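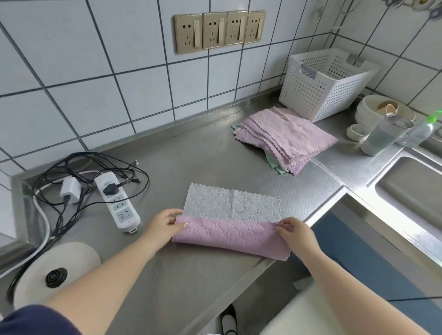 Ciretti household tasks: the gallery

Cloth folding opens the page. The cloth is two-sided, pink and grey, with the same quilted pattern on both faces, and it is being folded on the steel worktop next to the sink. Folded cloths are kept in a stack at the back, near the white basket.

The Ciretti project collects examples of ordinary housework so that a learning system can be trained on them. An example means one task done once by hand, from the first reach to the moment the hands let go. We work in kitchens, utility rooms and one changing room, and we leave them much as we find them.

The captions are grouped by task. Each has a line or two on how the task is done and what we look for when the recordings are checked. Codes in brackets are the ones used in the task list, so anyone working from the printed sheet can match them up.

Captions by Vesna Vidmar. Last revised 28 November 2020.

Cloths and towels

Cleaning cloth, in half (C1)
Bottom edge brought up to the top edge, a hand at each end. The two faces differ in colour, which makes the fold line easy to find afterwards when the examples are labelled.

Cleaning cloth, in quarters (C2)
Carries on from C1 without a break. The second fold goes left to right for half of the examples and right to left for the rest.

Adding to the stack (C3)
The folded cloth is carried over and set down on top of the others. If the stack leans, it is straightened, and the straightening stays in the recording.

Taking from the stack (C4)
Top cloth only. Two cloths often come up together, and when that happens the spare is put back by hand before the fold begins.

Tea towel, in thirds (C5)
Long thin towels, folded lengthways. The worktop is narrower than some of them, so one end hangs down over the front edge for the first fold.

Crumpled start (C6)
The cloth is dropped from a short height and folded from wherever it lands. These take longer and are the most uneven of the set. 94 of them were accepted at the Prosetti flat.

Wringing and spreading (C7)
Done over the sink. The cloth is wrung, shaken once and laid flat by the basin. We had trouble with sleeves getting in the way and now ask people to push them up first.

Wiping

Wiping a bare worktop (W1)
Back to front in overlapping strokes. The cloth is turned over halfway through.

Wiping round objects (W2)
Things on the counter are left in place and the cloth goes round them. This was the first task where we stopped tidying before recording.

Lift and wipe (W3)
One hand lifts, the other wipes underneath, and the object goes back where it was. Cups and tumblers only for now. Glass jars are waiting for a safer surface on the floor.

Tiles behind the tap (W4)
A reach over the sink with a damp cloth. Sockets and switches are left out of all wiping tasks, and any example where a hand strays near one is thrown away.

Sink rim (W5)
Round the rim in a single pass, either direction. Reflections off the steel are strong in the afternoon. We kept the morning examples and the afternoon ones in separate folders.

Dishes

Stacking shallow dishes (D1)
Same-size dishes, one at a time. The sound of each one landing is kept as well as the pictures.

Unstacking (D2)
The reverse of D1, onto a clear patch of worktop. People tend to slide the last dish without lifting it, and both ways are accepted.

Drying a tumbler (D3)
Cloth pushed inside with the fingers, a few turns, then the outside. The hand hides most of the glass for most of the task. There is no good fix for it.

Lid on, lid off (D4)
Screw lids and push lids are recorded as two tasks and share a code. They will be split in the next version of the list.

Cutlery into a tray (D5)
Mixed forks and spoons, dry. Knives were dropped from the list in June after a talk with the Zabala kitchen, where the drawer is at child height.

Pump bottle (D6)
One press with the flat of the hand, the other hand held under the spout. Some bottles slide on a wet counter. Those examples stay in and get the tag "moved".

Laundry

Pairing socks (L1)
From a small pile to a row of pairs. Black socks were a poor choice on a dark worktop and have been replaced with grey and striped ones.

T-shirt, flat fold (L2)
Sleeves in, sides in, then up from the hem. Everyone has their own way of doing it and we do not correct them, so long as the shirt ends up as a rectangle.

T-shirt, inside out (L3)
Turned the right way before folding. The arm goes in through the hem and takes hold of a sleeve from the inside. Recordings at the Zabala kitchen were done on the table, since the worktop is too shallow.

Kit bags (L4)
Recorded in the changing room at Grondasport. Bibs and shorts are folded and packed into a drawstring bag, then the string is pulled shut. The light is even all day in there, and the recordings need very little checking.

Towel roll (L5)
Also Grondasport. The towel is folded lengthways once, then rolled from the near end. A loose roll is counted as a miss and kept with the misses.

Putting away

Into a basket (P1)
Folded cloths go in on their sides. The basket has to be held with the spare hand or it walks along the counter.

Out of a basket (P2)
One item at a time, named on the sheet beforehand. If the wrong one comes out, it is put back and the right one is fetched, all within the same recording.

Coiling a cable (P3)
Short charging leads, unplugged at both ends before the task starts. The lead is wound round the fingers and tied with its own strap. Cables already in use in the room are not touched.

Opening and closing a drawer (P4)
Empty, then with a light load. The drawers at the Prosetti flat stick at the halfway point, and the extra pull shows up clearly in the wrist.

Hanging a mug on a hook (P5)
Handle towards the hook, a small turn, then let go. We accept a second try. A third means starting again.

Misses

Some examples go wrong, and those are kept too. They sit in their own folder with the same codes and the letter M added. Most are small things - a corner left sticking out, a dish set down half on top of a spoon, a sock paired with the wrong one.

C6-M
The cloth was folded with a second cloth caught inside it. It looked fine from above and was only found when the stack was opened.

D3-M
Cloth left in the tumbler when the tumbler was put down. There are several of these from different people, which made us wonder whether it should count as a miss at all. For now it does.

L4-M
Bag shut with a bib still on the bench. The sheet now says how many items should go in.

P3-M
Coil came undone on the way to the drawer. The strap on that lead has lost its grip and the lead has been taken out of use.

How a session runs

A session is 72 minutes long, with a break in the middle. Each person works from one printed sheet of tasks and chooses the order. We ask for normal speed. People slow down for the first few examples, so those are marked as practice and stay out of the main set.

Between examples the hands go back to rest at the front edge of the worktop and stay there for a slow count of 4. Without that pause the end of one task and the start of the next are hard to tell apart, and whoever is labelling has to guess.

Labels are added on another day by somebody who was not in the session. They mark the start, the first touch, the let-go and the end. Where two labellers disagree on the let-go, both marks are kept.

Still to be added

Bed linen, once we have a room with enough space to walk round the bed. Fitted sheets have been on the list from the beginning.

Jar opening, after the floor mats have been put down in all the kitchens.

A second round of C1 and C2 with plain cloths that look the same on both sides. The two-coloured ones are easy to label, but most cloths in most houses are one colour all over, and the set leans too far the other way at present.

Corrections

D4 was listed as D5 in the last version of these captions. W4 used to include the wall above the worktop as a whole and now covers only the part behind the tap. If a code on your printed sheet does not match, go by the page and write the new code on the sheet in pen.

Corrections and missing captions can be sent to Vesna at the project address. Please give the code and the name of the kitchen.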